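Workshop notebook, December
Folding bench: soft blacks on the quilted mattress

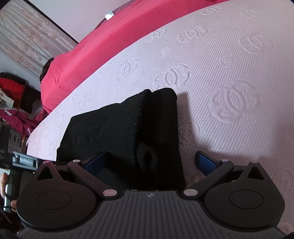

Why I'm writing this up at all

Kálmán Kozma wants a page on whether the Vestergaard folding method is worth teaching to the rest of the laundry room. He thinks it is. I have my doubts, and I'd sooner put them in the book now than argue over them at smoko. Kálmán, if you're reading this before I've finished, the pen was dry and I had to go and find another one, hence the two colours of ink.

The claim, as printed on the Vestergaard card: small knitted and fleecy items, folded into a compact stack with the loose edge tucked in, will hold their shape through handling, storage and one lift, with no band or clip. It says "any surface". We've been working on the white quilted mattress because the cutting table is full of curtains until the Zalteck job goes out.

Start of session, 9.40 am

Blacks only today. My reasons are practical. The pale items show every crease and you end up fussing over them, and the black box was nearest the door. The drawback is lint. Black fleece picks up whatever is going, and I spent longer with the roller than I'd planned to. I also can't see a bad fold in black from standing height. You have to bend down and look across it with the light coming over the top, and then the fibres show up pale along the fold and you can tell where it turns.

Folded the first lot strictly by the card. Halves, then thirds, then the tuck. The card shows a flat, neat packet with square corners. I got a lump. A respectable lump, rounded over the top, but if you put it beside the drawing you wouldn't say they were related. Tried again with more pressure on the second fold. Slightly lower lump.

I don't think this is my folding. The drawing looks like it was made from a cotton hanky. Anything with a bit of loft to it pushes back, and three layers of loft push back three times. Kálmán says press harder and wait. I pressed harder and waited through a whole phone call from Gornex about their invoice. No better.

The tuck

To be fair to the method, the tuck is the good part. You fold the loose end back into the opening at the lower corner and it makes a sort of pocket, and that does hold on to itself. I picked up several by the top and they stayed together. Two let go. Both were ones where I'd made the tuck too shallow, so I'm not going to blame the card for those, though it could say how deep. It says "generously". A depth in centimetres would have been more use to me.

Also tried it with the pocket facing up, which the card says not to do. Couldn't find any difference. Left them that way for the rest of the row out of stubbornness.

The surface

"Any surface" is doing a lot of work in that sentence. On quilting, the folded piece settles into the dips and the bottom layer goes its own way. When you slide it along, the underside drags and the top doesn't, and you've got a lean. On the ironing board the same fold slid fine. So my note for the card would be: firm, flat surface, or lift it and don't slide it. I asked Kálmán whether Vestergaard had tried a mattress and he said who would fold on a mattress. Well, everybody, at home. That's where the washing goes when it comes off the line.

The Zeklow comparison

Zeklow's way is a plain roll. Faster to teach, and the end result is the same size every time, more or less whoever does it. It does come undone if you look at it sideways. I did 16 of each and put them in the same colour of tub on the same shelf. Not calling a winner on one morning's work and one pair of hands. My hunch is that the rolls will need redoing and the folds won't, and that the time comes out even, in which case I can't see the point of retraining anybody.

Kálmán's counter is that the folds stack and the rolls wander. I'll give him that one if they're still stacked when I next open the cupboard.

Things to sort out

Tuck depth. Try 5 cm on the fleecy ones and see if the shallow failures go away.

Repeat on the cutting table once the curtains are gone.

Get someone who hasn't read the card to do a row. I know what it's supposed to look like now and I'm probably helping it along.

Grey items next, so I can see what I'm doing.

Lint roller refills. We're down to the last one, and I suspect the curtain people.

12.15 pm

Tubs labelled and up on the second shelf, folds on the left, rolls on the right. Please don't tidy them - that means you, Kálmán. If you need a tub, take one from under the sink.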